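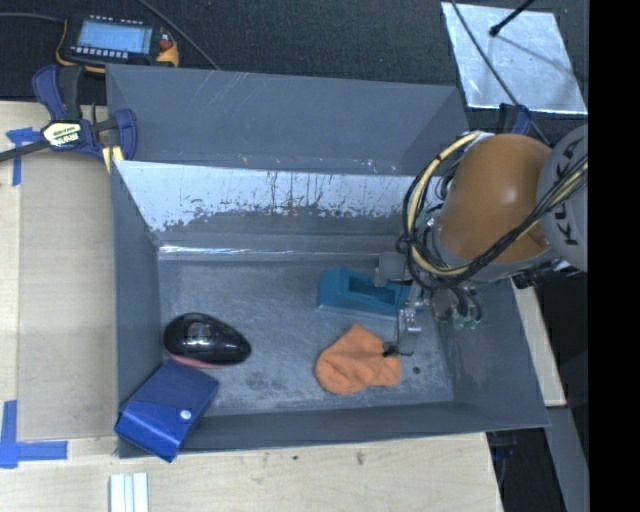 Foire aux questions du bac gris

Le grand bac en métal de l'atelier partagé Clavar reçoit ce que les gens oublient. Hauwa Garba répond aux questions qui reviennent. Mise à jour : 2023-04-01.

J'ai perdu quelque chose. Est-ce dans le bac ?
Regardez avant de nous écrire. Quatre choses y attendent en ce moment : un étui bleu à rabat avec un bouton-pression, un chiffon orange en boule, une pièce bleu-vert munie d'un creux rectangulaire et un objet noir brillant en forme de goutte.

Qu'est-ce que l'objet noir ?
Les avis divergent. Le propriétaire le saura.

L'étui bleu dépasse du bord. Puis-je le pousser au fond ?
Oui, volontiers. Il est posé de travers dans le coin et nous avons tous beaucoup mieux à faire, semble-t-il.

Faut-il plier le chiffon ?
Nous n'y tenons pas. Si vous le repliez, vous serez la première personne à le faire et nous vous en parlerons longtemps.

Combien de temps gardez-vous les objets ?
16 jours. Ensuite, ils partent sur l'étagère « à donner », où vous aurez encore sept jours pour les reprendre en prenant l'air détaché.

Comment prouver qu'un objet est à moi ?
Décrivez un détail au comptoir. « Il est bleu » ne suffit pas, surtout pour l'étui bleu.

Puis-je déposer mes propres affaires dans le bac pendant que je travaille ?
Non. Les casiers Stiridell sont au fond du couloir. Il y en a 57, et deux ferment mal. Vous reconnaîtrez les deux assez vite.

Le fond du bac est taché et rayé. Comptez-vous le remplacer ?
Non plus. La paroi du fond a l'air de peler par endroits, le sol a sa tache, et le bac contient toujours des objets perdus, seule compétence exigée à l'embauche. Le devis de chez Plulteck dort dans un tiroir.

Que ne faut-il pas y mettre ?
Les aliments, les clés (à remettre au comptoir) et les piles. Pour les piles, le carton Frimpong se trouve à l'entrée.

Puis-je envoyer quelqu'un à ma place ?
Oui, avec un mot signé. Un mot lisible serait un plus.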